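Metton saucers, white, set of four

I bought these to replace the odd saucers left over from two older tea sets. They came from the Jerkgate shop and cost £15 for the box of 4, with no cups included. Villaseñor do a similar set for £40, which I looked at and decided against.

They are ceramic, plain white, with a glossy glaze and no pattern. The finish is even on all of mine and there were no rough spots on the foot. The rim is smooth and comfortable to pick up.
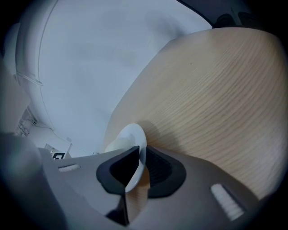 Page last changed: 10/4/23

The middle of the saucer is slightly raised. My everyday mugs are a bit wide for it and can rock if put down carelessly. A small espresso cup sits better. If you want something for biscuits or a used teabag, the shape makes no difference.

I have put them through the dishwasher most evenings since October and the glaze has not dulled. Tea stains wipe off. One has a tiny chip underneath from when I knocked it against the tap, and I still use it.

On a pale wood table the white looks clean and goes with most things. They are a little slippery when stacked wet, so dry them first. The Ustero saucers I had before were heavier and stacked more firmly, but they marked easily from teaspoons.

Good value for daily use. I would buy a second box if they sold them with matching cups.

Reviewed by Nidia Cuervo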